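Vented basket

A vented basket is an open-topped container, usually molded in one piece from plastic, whose walls are pierced by slots or holes. It is used to hold, carry, wash and drain goods that benefit from moving air or water, such as produce, shellfish, laundry and small machine parts. Vented baskets differ from crates mainly in wall thickness and in the lack of a reinforced base, though the two terms overlap in trade use.

History

Containers with open walls were first woven from willow, reed and split wood. Wire baskets became common in laundries and dairies once cheap drawn wire was available. Injection molding later allowed the wall, rim and floor to be formed in a single cycle, which removed the joints where woven and welded baskets tend to fail. Early molded baskets copied the look of weaving — a pattern that served no structural purpose and trapped dirt — and were gradually replaced by plain walls with straight slots.

Materials

High-density polyethylene and polypropylene are the usual materials. Polyethylene stays tough in cold storage and resists cracking when dropped. Polypropylene is stiffer and tolerates hotter wash water, but becomes brittle at low temperatures unless it is blended with a rubber-like modifier. Pigment is added to the resin before molding, so scratches do not expose a different color. Outdoor grades also contain an ultraviolet stabilizer.
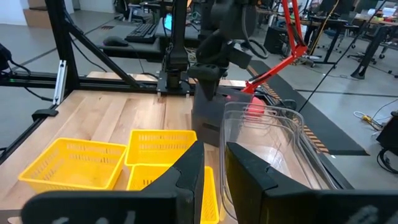
Color coding is widely practiced in food handling, where each color is assigned to one product or one stage of work. No single scheme is used everywhere, and a plant that receives baskets from several suppliers normally keeps its own chart.

Slot design

The open area of a wall is expressed as a percentage of its total surface. A larger open area speeds cooling and draining but leaves less material to carry the load. Vertical slots are preferred in stacking baskets because the ribs between them act as short columns. Horizontal slots weaken the wall under a stacking load and are mostly found in light household types. Slot ends are rounded to reduce stress at the corners, where cracks usually begin.

Slot width depends on the contents. Narrow slots retain small items and limit bruising of soft fruit, while wider slots are easier to clean. The rim is normally left solid and folded outward, which stiffens the opening and provides a grip.

Nesting and stacking

Baskets with tapered walls nest when empty and save space on return trips. Straight-walled baskets stack more securely but take up the same volume whether full or empty. Some designs do both: turned one way they nest, and turned 180 degrees they rest on molded shoulders. 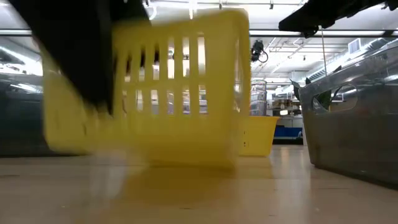 Taper also affects molding, as a part with sloped walls releases from the tool more easily. Too little taper causes nested baskets to jam together, a fault known as wedging. Small stops inside the rim prevent this by holding each basket slightly above the one below.

Testing

Methods vary by maker. The Ogilvie procedure, used by the molding works at Plernville, loads a basket with 80 pounds for 12 hours and then measures the bowing of the long walls. A separate handling test repeats a lift by the rim 3000 times. The Drana series, made at the same works, is also put through 200 wash cycles before a new resin is approved.

Cleaning and disposal

Baskets are washed by hand or in tunnel washers and drained upside down. Residue collects mainly under the folded rim and at the slot ends. Worn baskets made of a single resin can be ground and remolded, usually in darker colors.

See also: Bulk bin; Nestable container; Noluvby crate

Last edited December 25, 2025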